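Home | Tables | Desks | Benches | Spares | Trade | Contact

Drandov Table Top – Pale, Item 1376

Tops only. Legs sold seperately, see list at the end.

Back in stock from December. Same top as the old Stostdale one, new number, that's all that changed. If you have a Stostdale frame already it drops straight on, holes line up, no drilling.

Comes flat in one carton with corner protectors and a bag of screws. Two people to lift it please. Check the carton before you sign – we can't do much about dents reported a week later.

Good for: sewing room, kids' homework, packing bench, kitchen overflow. Teresa Tierney has had hers in the workshop for years and cuts patterns on it all day. Not for outdoors. Not for a garage that gets damp either. 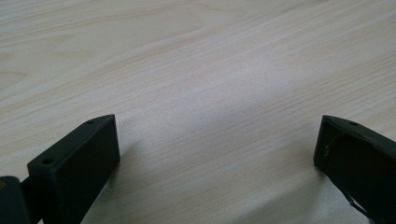 Color is what most people call us over. On a phone it can look almost white, then it arrives and they say it's more beige, so if you are matching to a floor or a cabinet, ask for a sample chip first. They're free, we mail them the same afternoon if you call before noon. The grain goes in long fine streaks with some wider tan bands, and one part has a big curved swirl in it. Every top is different that way. We don't pick them out by pattern, sorry, whoever is packing takes the next one off the stack. If you're putting two side by side, say so in the order notes and Kausar Awan will try to find a pair that sit well together – no promises on the swirls. Also it will go paler where a lamp or window hits it. Move the lamp, or live with it.

Fitting

Lay the top face down on a blanket. Set the frame on it, line up the holes, start all 6 screws by hand before you tighten any. Don't use a power driver on full, you will strip the holes and then you need the repair inserts (spares page). Turn it over with a second person. Done in half an hour, less if you've done one before.

Care

Damp cloth, drop of dish soap, wipe dry. No scouring pads, no bleach. Trivet under hot pans. Ink – get to it quick, after a day it's mostly there for good. Felt pads under anything heavy you slide around, printers and sewing machines mainly.

Heavy use: put a mat down. The Zomero mat fits this size with a small border left all round. Wipe under it now and then, grit gets in.

Delivery and returns

Goes by carrier, they call the evening before. Curbside only unless you've booked the carry-in. Returns OK if the screws haven't been in it and you still have the carton. Keep the carton till you're sure!! We can't take it back wrapped in a bedsheet, people have tried.

Trade orders, schools, anything over a few tops – call and ask for Kausar, quote 2740 so it goes on the rigth price list.

Related items
Geraghty fixed frame, black
Geraghty folding legs, set of 2
Zomero desk mat, large
Drandov Table Top – Dark
Repair inserts and screws, bag
Sample chips, free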